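Project Report: Equipment Plan for a Computer Teardown Cell
Plestley Technical College, Automation Projects

1. What we were asked to do

Our group was given a budget of $2,000 and asked to plan the next round of equipment for the teardown cell. The cell takes apart old desktop computers so the parts can be sorted for reuse. The arm and the bench were already in place, so the money was for everything else: fingers, fixtures, fasteners, spare computers and storage. We had until December to hand in an order list.

2. How we built the list

We started by writing down every step of a teardown and what each step needs. Then we marked which needs were already covered. The steps that caused the most trouble in planning were the drive bays and the cables. Drives sit in plastic carriers that have to be gripped by the handle and moved in a straight line. Cables hang across the same area, and the gripper has to reach past them.

We asked two suppliers for prices. Zavau sells finger sets and mounting hardware. Avram sells used office computers by the lot. A third company, Rerkcombe, quoted us for a ready-made clamping table, but it would have taken most of the budget and we dropped it early.

3. Work area
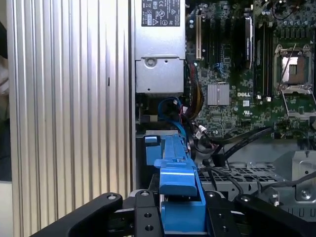
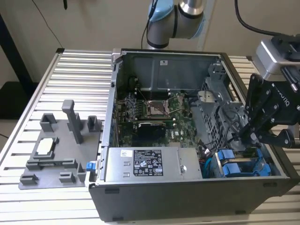
Could the whole budget have gone to a better gripper? It could have, but then there would be no money for spare computers, and practice runs use up carriers and latches faster than fingers.

4. What we chose

Fingers. One spare set from Zavau, same shape as the current one. We looked at longer fingers for reaching deeper into the case. They flex more under load, and the mounting holes did not match without an adapter plate, so they are on the wish list for next year.

Fixtures. We will print these ourselves. The only cost is filament, and we budgeted $80 for it. A printed plate can be changed when a different case comes in — the clamping table could not.

Computers. A lot of 18 used towers from Avram. We asked for a single case model where possible. Mixed lots are cheaper, but every new model means a new fixture and new grip points.

Spare carriers. We set aside $40. Drive carriers are plastic and the tabs can snap. They are sold loose by some resellers, and the price changes a lot from week to week.

Storage. Stackable bins and one shelf unit. We left this out of our first draft and had to go back and add it, along with shipping on the towers. Shipping was higher than any of us expected.

5. Open items

The quote from Avram does not say whether the towers come with drives installed. If they don't, we will need to buy drives separately or practice with empty carriers. We have asked and are waiting on an answer.

We also did not price a second camera. The next group should get a quote before the spring order closes, and should check the cable length to the bench first — the current run has very little slack.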